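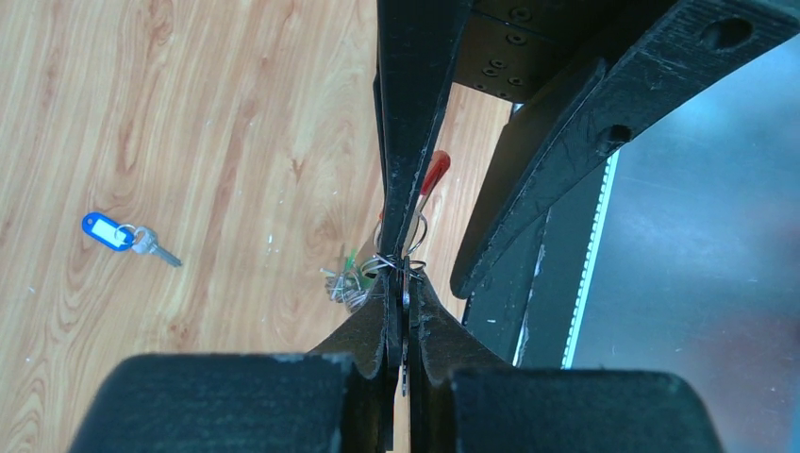

About Trureck

Trureck is a nonpartisan news and records service covering courts, elections and public office. We follow lawsuits involving elected officials, ethics complaints, campaign finance filings and changes to election law. We publish short reports in plain English and link to the original filing whenever the court or agency allows it.

What we cover

Most of our work begins with a document: a complaint, a motion, a ruling, a disclosure form. We report what it says, who filed it and what the next step is. If a hearing has been postponed, we say so and give the new date once the clerk has posted one. We do not endorse candidates and we do not run opinion columns.

Our archive goes back 9 years. Readers can search it by name of office, by court or by type of case. Full access is free for students and public libraries. Other readers get 24 articles a month before we ask them to subscribe.

Who we are

Melaniia Mykhailiuk, editor
Crescencio Garrido, courts and ethics
Innes MacAulay, elections and campaign finance
Ezequiel Soler, records and archive
Iker Benítez, subscriptions and reader mail

Melaniia came to Trureck from a regional daily and has been editor since the merger with the Flisum newsletter. Flisum subscribers kept their accounts, and the old newsletter issues are in the archive under their own heading.

How we are paid for

Subscriptions cover most of our costs. The rest comes from the Prieto Fund, which makes a yearly grant with no say in what we publish. We do not take money from parties, campaigns or sitting officials — that includes advertising. Any single gift over $500 is listed on our donors page with the name of the giver.

Corrections

If we get something wrong, we fix the article and put a dated note at the bottom. People named in a report may send a reply of up to 500 words, which we print in full unless our lawyer advises against it. Send corrections and replies to the editor through the contact form.

Our office is in Ultanmont, on the second floor across from the county courthouse. Visits are by appointment.

Page last updated 11 March 2026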